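Student Projects
By Bronisława Czarnecka
June
6 min read
46 shares | 20 comments

Can a Robot Do the Dishes Yet? What I Learned From One Very Long Term Project

My project question was supposed to be "Can machines do household chores?" and my advisor, Hubert Nowakowski, wrote one word next to it in red pen: WHICH? Fair enough. So I picked the dishes, because I hate doing them and because I figured it would be a nice simple chore to write about. (Ha.)

I should say up front that I'm not an engineer. I take one robotics elective and I'm allowed to use the practice arm in the lab we call Cletside, which is a corner of the second floor with a kitchen counter in it. The arm runs on control software called Pikia that older students wrote, and the manual for it is mostly a list of things that will make it stop. My partner on the lab work was a guy named Kramer, who handled the teleoperation while I kept the notes, and then we'd swap when his hands got tired.

We started by writing down what "doing the dishes" means. I thought this would take ten minutes! It took a whole Monday afternoon. You clear the plates, scrape them, rinse them, decide what needs soaking, scrub, rinse again, stack things so they drain, wipe the counter and then deal with the gunk in the drain. And every one of those splits up again when you look at it closely. Take "pick up the spoon." Is it lying flat? Is it leaning on something? Which end do you grab? I have never once thought about which end of a spoon to grab, and I ended up with two pages on it.

Our plan was to skip the scrubbing entirely and look only at picking things up in and near a sink. I'd read enough to know that sinks are tough for robots, but I didn't really get why until I watched the wrist camera feed. Stainless steel shines back at you. The rods of a wire rack show up once as themselves and again as a blurry row of reflections on the steel, and a utensil lying across the rack is the same silvery color as everything under it. I can sort that out in half a second. Pikia's object finder draws little outlines around what it thinks it sees, and a lot of the time it would outline a reflection and be very sure of itself.
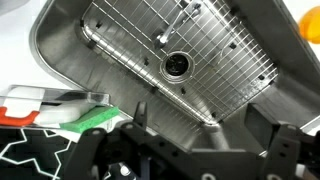 So can a robot wash the dishes in a normal home today?

A few lab systems can get through parts of the job when a person sets things up carefully or drives them by remote, but I didn't come across one I'd trust alone with my family's dinner plates.

Driving the arm by hand was the part that changed my mind the most. With Kramer steering, the hardware was better than I'd guessed. It can get its fingers down between things, it can pinch a handle, it can carry a sponge. The trouble starts when you ask the software to do the same thing by itself. It's slow, it's cautious in the wrong places, and it has no feel for when something is starting to slip. I kept wanting to reach in and help!

Sponges deserve their own paragraph. They squish, so the gripper closes past where it expected to stop, and the force reading creeps up instead of jumping the way it does with metal. We ended up giving the sponge its own grip setting, and then we had to remember to change it back. We did not always remember.

I also wanted to compare with a workplace, so I visited the kitchen at Plullach, the cafe by the bus loop. They have a conveyor dishwasher, and I'd call that a robot doing dishes if you squint. But people still load it and people still unload it, and one of the cooks told me the machine is the easy half of the job. She was pretty unimpressed with my whole topic, to be fair. Her view was that if I built something to scrape plates she'd buy it tomorrow.

That talk made me redo my last section. I had been thinking of washing as the chore and the picking up as a little extra step on each side. For a machine it's closer to the other way around. Hot water and soap in a closed box were figured out long before I was born, and the reaching-in is where all the trouble lives.

Things I'd do differently: start the lab time earlier, save the camera feed with the notes so they line up, and try a matte plastic rack next to the metal one to see how much of our trouble is just shine. Hubert also wants me to test with the overhead lights off. I've got the arm booked again next term, and Kramer says he's in as long as I do the steering this time.

20 comments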